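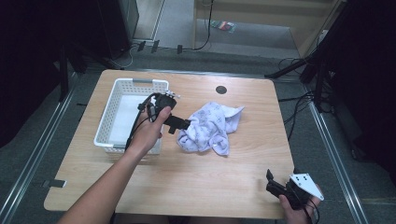

Figure 1. Towel and basket task, one gripper in each hand.

Robot Systems 2, Unit 5
Teaching by Demonstration
Nustville Technical College
Instructor: Janaína Queiroz
Lab: Room 503, Thursday

Reading before lab: sections 1 to 3 of these notes. Bring the log sheet from Unit 4.

1. Where the motion comes from

In Units 3 and 4 you wrote waypoints. You picked a pose, saved it, picked another one, and the arm went from one to the next. That works for a bracket in a fixture. It works badly for a towel, which has a different shape every time you put it down.

In this unit the motion comes from a person doing the task. The program keeps a record of what the person's hands did along with what the cameras saw, and a policy is trained on many such records. One record is called a demonstration or an episode. The words mean the same thing in this course.

Terms you will need:

Episode: one complete run of the task, from start pose to end pose.
Observation: everything the policy is allowed to see at one time step.
Action: what the policy is asked to output at that time step. For us this is the change in gripper pose, plus the opening width.
Operator: the person giving the demonstration.
Embodiment gap: any difference between the operator's hands or tools and the robot's.

2. Ways to show the task

Kinesthetic teaching. You hold the arm and push it through the motion. The joint angles are read directly, so there is no doubt that the arm can reach every pose in the record. Your own arms and body show up in the fixed camera, though, and moving two arms this way at the same time is hard for one person. We did a short version of this on the Skumis arms in Unit 4.

Leader and follower. You move a small arm and a larger one copies it. The operator stands back from the work. The recorded images look like what the robot will see later. You lose most of the feel of the contact, and people slow down a lot. Expect an episode to take 2 or 3 times as long as doing the same job with your hands.

Remote control with a handset. Similar to the above, but with a tracked controller in place of the leader arm. Delay matters here. If the arm lags behind your hand, you will start to overshoot and correct, and the corrections go into the data.

Hand-held grippers. You hold the gripper itself and do the task at the table. No arm is needed during recording. A camera on each gripper records the view past the fingers, and the pose of each gripper is tracked. Figure 1 shows this method with the same towel task you will be doing.

The hand-held method is quick and most people pick it up in one session. Its weak spot is that a person can easily do things the arms cannot. You can twist your wrist past the joint limit, reach across your own body, or move faster than the arm is allowed to go. None of this is flagged while you are recording. It comes out later in the replay check (section 6).

3. What the policy gets to see

The gripper camera is the main input. It moves with the hand, so the fingers stay in the same part of the image while the table moves behind them. This is useful. The gap between the fingers tells the policy the opening width, and anything between the fingers is what it is about to grasp.

It also means that much of the task is out of view much of the time. Look at the second image, at the end of section 4. The basket is up in the right corner and most of the view is tabletop. If the policy had only that one view, it would have to find the towel from other information. With two grippers you have two such views, and when one hand is looking at nothing useful the other may have the towel in view.

Three practical results of this:

Point the gripper at what you are going to touch before you go toward it. An operator can look with their eyes and reach blind. The policy can't.

Keep your own hand behind the body of the gripper. If your fingers come around in front of the camera, they are in the training images, and they will not be there when the arm is running.

Things past the edge of the table are in the images too. Floor markings, stands, cables, and shadows all count as input. A policy can come to depend on any of these. We vary the basket position from one episode to the next partly for this reason.

4. The towel task

Start: towel bunched up on the table, basket on the table to one side, both grippers open and above the tabletop.

End: towel folded and lying inside the basket, both grippers open and clear of the rim.

The fold does not have to be neat. Two folds is enough. What we grade is whether the episodes are usable, and a plain fold done the same way each time is worth more than a careful one that changes from run to run.

Break the task into these phases and say them to yourself as you go:

Find a corner. Look for one that sticks out of the pile and take it with the nearer gripper.
Find the second corner. Lift the first one a little so the cloth hangs and the next corner shows.
Spread. Pull apart and lay the towel down. Do not snap it. A snap is too fast for the arms.
Fold once, then fold again at a right angle.
Pick up from both sides and carry over the basket wall. Clear the wall with room to spare.
Lower, open, and back off.

The basket wall is where most student episodes go wrong. Its sides have rows of holes, and a fingertip that comes in low can hook on one and drag the basket along. Come in from above. If you do bump the basket, finish the phase anyway and mark the episode with a B on the log sheet. We keep a certain number of these because the policy should see a basket that has shifted and a person who carries on.

Corner choice deserves some thought. If there are two good corners and you sometimes go left and sometimes right, the policy may average the two and reach for the middle. Choose a rule with your partner before you start -- for example, always the corner nearest the basket -- and write it at the top of the log sheet. 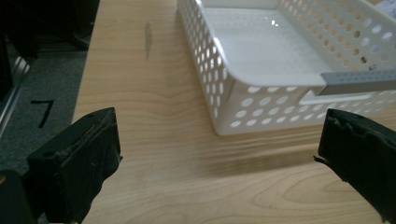 5. Recording procedure

Work in pairs. One person operates and the other runs the Frota recorder and fills in the log. Change over after 5 episodes. Tired operators hurry the last phase.

Step 1. Check that both grippers open and close fully and that the width reading follows.

Step 2. Check both camera views on the monitor. Both fingertips should be in view at full opening.

Step 3. Run the cables back toward you and off the work area. Lift each gripper to full reach and make sure nothing pulls.

Step 4. Put the towel down in a new shape and move the basket. Any place on the table is fine as long as both grippers can reach into it.

Step 5. Hold both grippers still at the start pose. Your partner says "go" after starting the recording. Wait for the word.

Step 6. Do the task at a steady pace. If you drop the towel, pick it up and go on. If you drop a gripper, stop.

Step 7. Hold still at the end pose until your partner says "saved."

Step 8. Mark the log: K for keep, B for bumped basket, D for drop and recover, X for discard.

Do not talk with your hands between episodes while holding the grippers. The tracker loses its place when they are waved, and then you have to go back to step 1.

6. Replay check

Load your kept episodes into Jurik and run them against the Skumis arm model. Jurik reports each time step as reachable, over speed, or out of limits. An episode passes with no steps out of limits and only short stretches over speed. Slowing the playback fixes the second kind. It does nothing for the first.

Common causes of a fail:

Wrist turned too far during the second fold. Move your feet instead of your wrist.
Arms crossed. Common when the first corner is on the far side from the gripper used.
Both grippers too close together over the basket. The gripper bodies clear each other, but the forearms behind them would not.
Jump in the track. Nearly always a tracker problem. Discard the episode.

Last January's group lost over 2 hours of recording to crossed arms alone. Run the check after your first few episodes, then go back and record the rest.

7. To hand in

Log sheet with your corner rule at the top.
Kept episodes, uploaded from the recorder.
Jurik report for each one.
A page of notes answering these: Which phase varied most between you and your partner? At what point in the task did neither gripper camera show the towel? What would you change about where the basket is placed?

Next unit: training on the pooled episodes from all pairs, then running on the arms at reduced speed. Keep your log sheet, you will need the B and D marks when we sort the data.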